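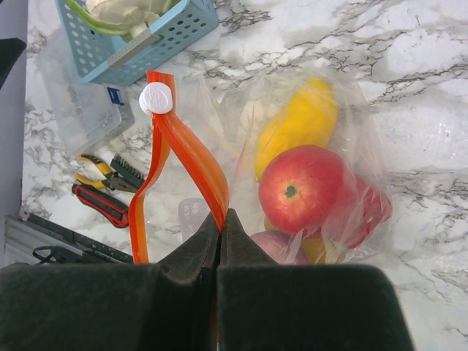
Furen Work Gloves and Rain Gear: Frequently Asked Questions

Sizing, care, orders and returns for Furen gloves, rain jackets and bib overalls. If your question is not covered, write to the service desk. Messages are answered in the order they arrive, Monday through Friday.

How do I find my glove size?

Measure around the widest part of your palm with the thumb left out. Use your dominant hand. A soft tape works best, but a piece of string laid against a ruler will do. Match the number to the size chart on the product page. If you fall between two sizes in an unlined glove, take the smaller one. In a lined glove, take the larger.

Do the gloves stretch?

The goatskin models give a little across the knuckles in the first week or two of wear. They do not get longer. If your fingertips are hard against the ends when you try them on, exchange them for the next size up. The coated knit models do not stretch in any way you would notice.

What is the difference between the Nurent and the Fusden rain jacket?

The Nurent is the lighter of the two. It has a two-layer shell, a hood that rolls into the collar, and two hand pockets. It packs down small enough for a truck door pocket. The Fusden has a heavier shell, a storm flap over the zipper, a fixed hood with a stiff brim, and a longer back. Pick the Nurent if you are in and out of the weather. Pick the Fusden if you stand in it all day.

Can I wear the Nurent over a winter coat?

Over a fleece or a thin quilted vest, yes. Over a full winter coat the sleeves will bind at the elbow. Order one size up if you plan to layer heavily, and check the chest measurement before you do.
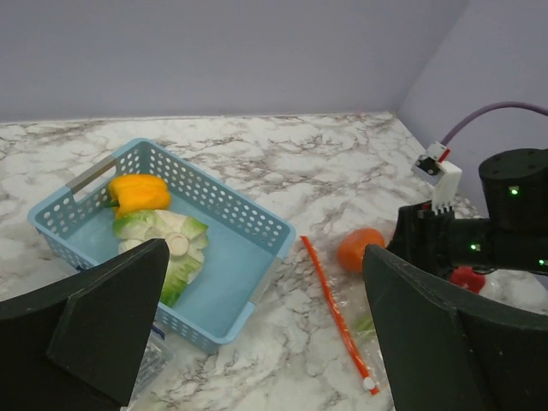
Apinya Suksawat wrote in to say that one size up was not enough for her. She wears the Nurent over a hooded sweatshirt and an insulated vest, went up two sizes, and had the cuffs taken in by a tailor. She found the shoulders a little wide but could reach overhead without the hem riding up. If your layers are as bulky as hers, compare the Fusden first, which is cut wider through the chest.

How do I wash a rain jacket?

Close all zippers and flaps and turn the jacket inside out. Machine wash cold on the gentle cycle with a small amount of liquid detergent. Run a second rinse. Do not use bleach or fabric softener. Hang to dry, then tumble on low for 20 minutes if the care tag allows it. The heat helps the water-repellent finish.

Water has stopped beading on my jacket. Is it leaking?

Probably not. The outer finish wears off with use, and the fabric then soaks up water and feels cold and clammy even though the membrane behind it still works. Wash the jacket, dry it, and apply a spray-on treatment. If you find water on the inside along a seam, contact the service desk.
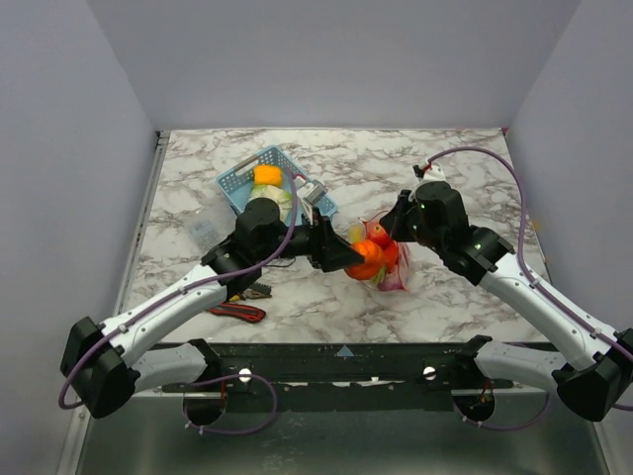
How should I store rain gear in the off season?

Clean gear keeps better than dirty gear, so wash it before you put it away. Hang jackets on a wide hanger in a dry closet and leave the zippers open. Do not leave them wadded up under a seat until March. Gloves can lie flat in a drawer, or in a tray or a bin, and a smooth tabletop like the white one with gray and brown veins in the photo is a good place to lay them out and press the fingers straight first. Keep leather away from heaters and direct sun.

Can leather gloves be washed?

Only the models marked washable on the tag. For all others, brush off dry dirt and wipe with a damp cloth. Let wet gloves dry at room temperature, then work in a thin coat of leather conditioner. The palms will darken.

Do you sell replacement parts?

Zipper pulls, hood cords and bib buckles are stocked for all current models. A zipper pull can be changed at home with a pair of pliers. A full zipper replacement has to be done by our repair shop at Pongsiri.

What does a repair cost?

Seam tape and snaps are repaired free for the first two years. After that, a flat fee of $8 covers any snap, cord or buckle. Zipper replacement is quoted once we have looked at the garment.

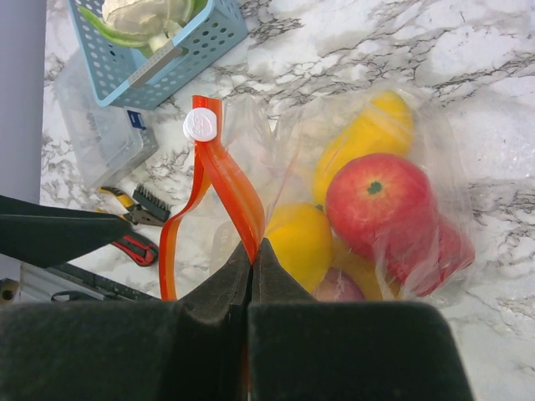
Please wash the garment before you ship it. Dirty items are sent back unrepaired. Put a note in the chest pocket with your name, order number and a line on what is wrong, and mark the spot with painter's tape if it is hard to find.

How much is shipping?

Orders over $75 ship free by ground within the lower 48 states. Smaller orders are charged by weight at checkout. Orders placed by noon on Friday leave the warehouse that day.

What is your return policy?

Unworn items with tags can be returned within 60 days for a refund or exchange. Worn items are handled under warranty only. Custom-printed crew orders cannot be returned.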